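Ticket 337: Celebrity bio pages showing the wrong spouse and height
Site: Divside (athlete and celebrity profiles)
Opened: 22nd March
Status: Resolved, one item being watched

What was reported
A reader wrote in to say that our page on a retired shortstop had him married to a pop singer he has never met. Great catch! I checked the page and the reader was right. His height was wrong too, and his wedding paragraph belonged to somebody else completely. The headline, the birthday and the career section were all fine.

First look
I pulled up the profile in the Mikden editor and the text there was perfect. Right wife, right height, right venue. So the writers did nothing wrong, and the mix-up had to be happening between the editor and the live page. I love this kind of problem.

Things tried
1. Cleared the page cache for the one profile. No change.
2. Cleared the cache for the whole athletes section. The shortstop now had a third wife, a soap actress this time. That was the clue I needed — the "Relationship" box was being filled fresh each time, and filled from the wrong place. 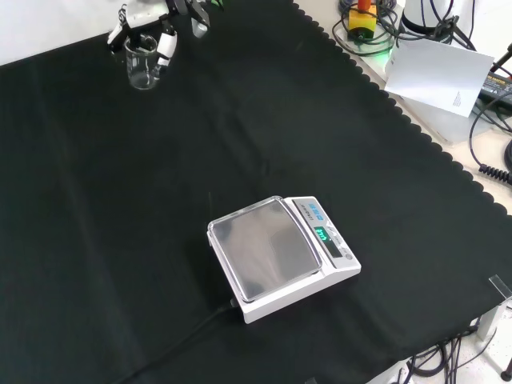

3. Turned off the Ummont plugin, which builds the quick facts box (height, spouse, kids, net worth). The wrong facts went away and so did the box.
4. Turned it back on with logging. The log is lovely and clear once you get used to it. Every profile has a person number, and Ummont was asking for the right person but getting back the row below.

Cause
Found it! When we merged the old Schumacher archive into Divside last July, two profiles came over with the same person number, 702. One is a figure skater, the other is a talk show host. Ummont handles a duplicate by skipping ahead one row, and then it never skips back. Everybody listed after 702 gets their neighbor's spouse and height. It affected 191 profiles, and the skater and the host were both showing correctly, so there was no hint from either of those pages.

Fix
Gave the talk show host a new number at the end of the list, rebuilt the index, then cleared the cache again. The rebuild took about 2 minutes. I went through the football, tennis and skating pages by hand afterward and every couple is back together. The shortstop has his real wife again, and their engagement story reads so much better next to the right name.

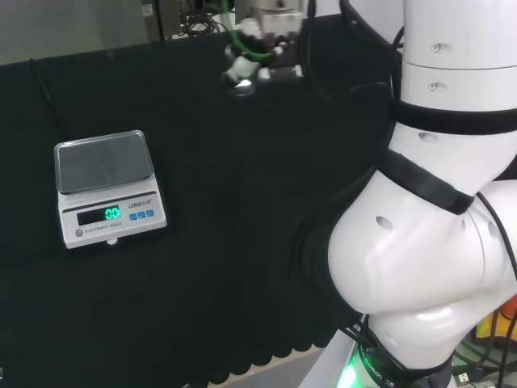

Electronic scale, display at 0.0

Still open
The "Who is dating whom" sidebar keeps its own copy of the spouse names and refreshes overnight. I would leave it alone until morning and then compare it with the profiles. If it still shows the old pairings, reopen this ticket and paste in the log lines that start with REL.

Note for the writers
Please don't retype any facts by hand in the meantime. Your text is good as it stands — the editor copy was right all along, and manual edits will be overwritten when the sidebar refreshes. The reader who wrote in has been thanked and sent a link to the corrected page.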